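Fruit and Plates: Pictures from Our Table
Handmont Kitchen Pages
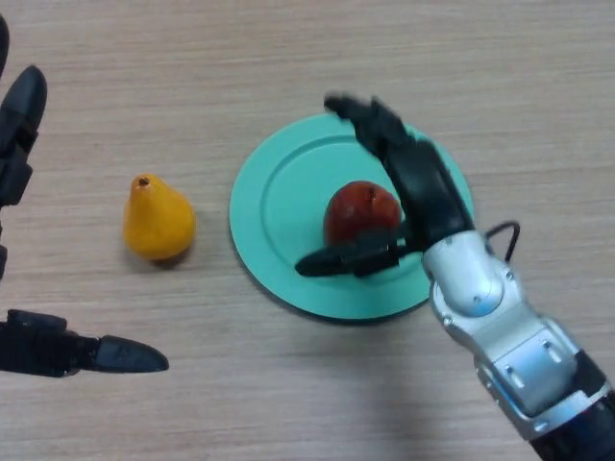 The yellow pear and the green plate
A yellow pear stands on the bare wood, and the dark red fruit has its place on the plate. I like very much this pale green under the red.

About this gallery
In January we started to keep a small gallery of fruit on the table at Handmont. It is now at 74 pictures, and Giorgia Mazza puts them in order by color. The idea came from Erzsébet Veres, who teaches our Tuesday drawing group and wanted simple shapes for the beginners. A pear is a good first subject: narrow on top, wide at the bottom, with a soft shadow that is not too difficult.

For those who draw from this page
Begin with the plate. The circle of the rim and the smaller circle inside it should be drawn lightly, in one movement if you can. Then put the pear to the left, and leave the wood empty between them. Fulvio Benedetti advises to mix the yellow with a very little orange near the base. For the red fruit he uses two layers of crimson and waits until the first is dry.

The lines of the wood are fine and horizontal. Please do not draw all of them, a few are enough.

Drawings can be left with Concetta Gentile at the front desk, with your name on the back. The next pictures will be of lemons and bowls.

Page updated April 5, 2022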